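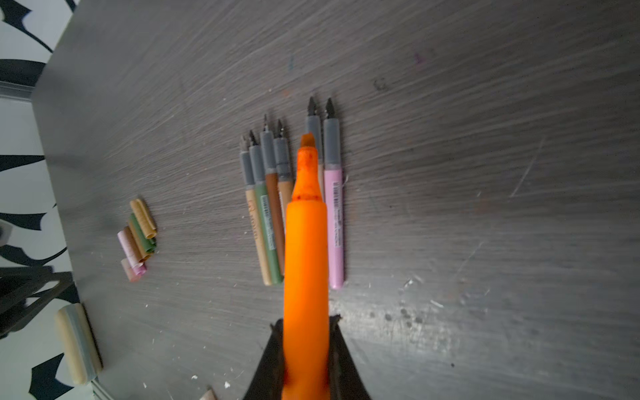 Trailer for Nurnton stops playing at the title card

Status: Resolved
Opened: 28 September 2022
Product: Cluko press screening player
Title affected: Nurnton (official trailer, press version)

Reported problem

The Nurnton trailer plays normally up to the title card, then the picture freezes while the sound carries on. The progress bar keeps moving. Reloading the page gives the same result. The teaser for the same film plays to the end.

We need this fixed before the trailer goes to the entertainment desks. The invitation list has 400 addresses on it.

Submitted by Entwistle publicity office

Reply from support

Please tell us which browser you are using, whether subtitles are on, and whether the freeze happens on more than one computer.

Reply from Entwistle

Same freeze on 3 computers, two browsers. Subtitles are on by default and we had not changed that. With subtitles off, the trailer plays through. The cast names in the closing credits also show up correctly when they are off.

Reply from support

Thanks. The fault is in the subtitle file and the video itself is fine. The file was delivered by Jerneria with the song lyrics included. Line 26 has an end time earlier than its start time. The player waits for that line to finish and holds the picture until it does.

Steps taken:

Downloaded the subtitle file and corrected the end time on line 26.
Uploaded it as version 2.
Cleared the stored copy of version 1.
Played the trailer from start to finish with subtitles on, in both browsers you listed.

Please check on your side. If the old file still loads, sign out and sign back in.

Reply from Entwistle

Plays to the end on two of the computers. The third still froze until we signed out. Now fine on all of them. The lyrics are a little late in the dance number but we can live with that.

Reply from support

The late lyrics are in the file as delivered. Jerneria would need to send a new one if you want the timing changed. Links already sent out will pick up version 2 and do not need to be sent again.

Ticket closed. Related: subtitle freeze on festival clip, March.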